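3.2 Bottles on the shared table

The second part of our study concerns small bottles which stay on a shared office table during the working day. We selected three offices, named here Polell, Nivberg and Kallio, and in each of them we followed one long table for 6 weeks. In Kallio the table is white and stands in a bright room, and a potted plant keeps its place near the back. 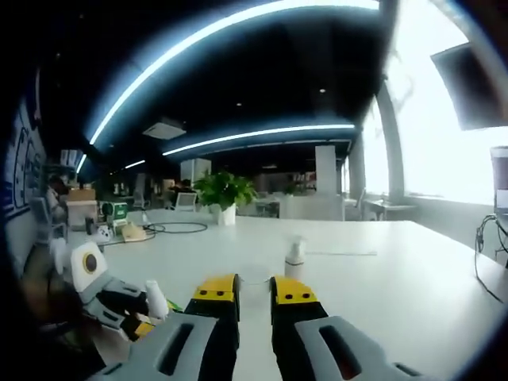
We recorded 318 placements in total. A placement means that a bottle was put down on the table and released. Spray bottles, pump bottles and bottles with a plain cap were coded separately, even when they held the same product. The content was not coded.

In 96 placements the bottle was put within one hand length of another object. We call this a near placement. The coder noted also which object was the neighbor – a plant, a cable, a sheet of paper or a second bottle.
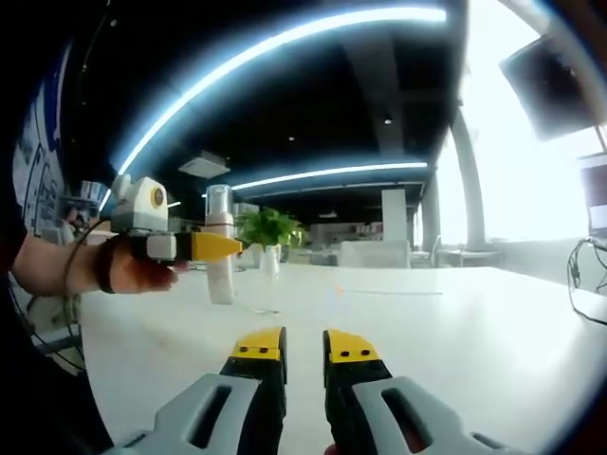 The distance was measured from base to base, because the upper part of a bottle can lean over or be wider than its foot. For cables we took the nearest point of the loop. Bottles held in the hand were left out until they touched the table again.

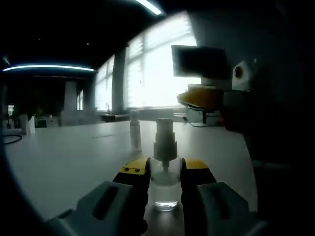

Figure 4. Clear pump bottle with a small amount of liquid at its base; a tall white bottle stands behind it.

Transparent bottles made one difficulty. Against a white surface their outline is weak, and our two coders disagreed on the base position more often than for white bottles with a cap. We therefore repeated the coding of all transparent bottles with the Turnik scale, where the position is given by table zone only. Trigger bottles were easier, and for them the first coding was kept.
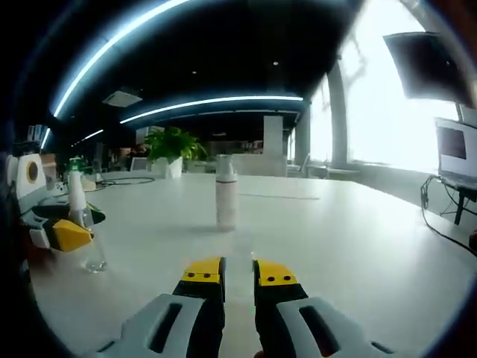

3.3 Coding of the table zones

Each table was divided into a front, a middle and a back zone of equal depth. A bottle standing on a border was given to the zone nearer to the front.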